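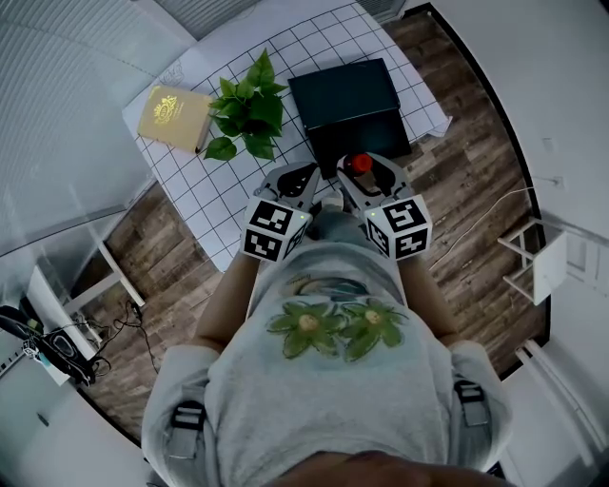
De : Cengiz Akyol
À : liste atelier-conditionnement
Date : 17 juin 2019
Objet : Re: Poste 2, passage aux pinces tenues à la main

Bonjour,

Réponses dans le texte.

> Le service Merkia nous demande 435 démonstrations par
> référence avant juillet. Est-ce que ce temps compte dans la
> cadence, ou est-ce qu'on le rattrape sur la ligne ?

Il ne compte pas. Les heures de démonstration sont saisies sous un code séparé et la cadence de l'opérateur est suspendue pendant la session. Durée maximale : 50 minutes, puis retour au poste habituel ou pause. Merci de signaler les plannings qui ne respectent pas cette règle.

> Et une fois la cellule de Skesencombe en service, qui reste
> au rangement des petites pièces ?

La cellule prendra les références rigides et de petite taille. Les objets souples et les retours clients restent en manuel. Un opérateur par équipe passe à la surveillance et à la reprise des prises manquées, avec une formation faite par Zacharopoulos. La classification de ce poste n'est pas arrêtée ; je l'ai demandée par écrit.

Deux points pratiques :
- marqueurs des cubes à garder dégagés, manches et doigts compris ;
- saisie lente, une pièce à la fois, sans correction de l'autre main.

Les douleurs au poignet sont à déclarer dès la première session. Le poids des pinces est remonté à Vemulow.

C. Akyol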